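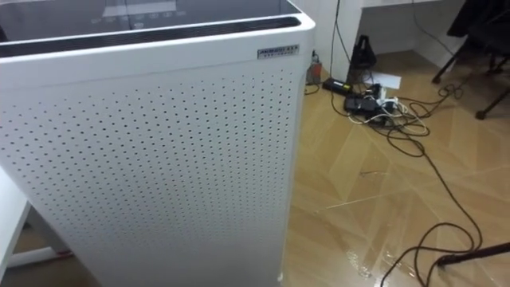

September, mid-morning. Filter day in the small room, and I'm writing it down properly because last time I kept it all in my head and Irfan had to ring me at lunch to ask. The purifier wants its front cover vacuumed before anything else gets opened, and all those little staggered holes hold on to far more fluff than you'd think from across the room. I used the soft brush and went slowly along the outlet slot at the top as well - a hard nozzle would mark the dark panel, and Cinzia is very fond of that panel! The spare filter is the Veline one, 13 left on the Clideck order, so we're fine until spring.

Next the desk and the low cabinet. 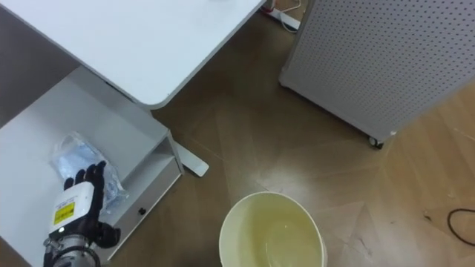
I'd like the cabinet shelf kept for things we use every week and the drawer for tape, pens and the Fontana labels, which Ilaria has been hunting for since the summer. Old packaging can go out with the recycling, please, unless Raffaele has plans for it (he usually does).
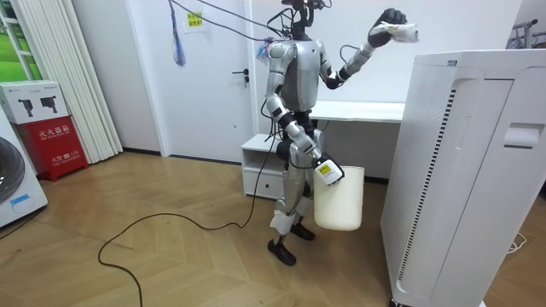 Floor last, always. Zaid likes to start with it and then we do it twice. The white bucket is plenty for a room this size, half filled, with one capful of the Tuvard soap, and the cloth wants wringing out hard before it goes near the wood - the herringbone doesn't enjoy a soaking. Go with the boards where you can, work backwards to the door and wipe round the black handle on the way out.

Still to do: skirting behind the desk, and a new cloth or 2.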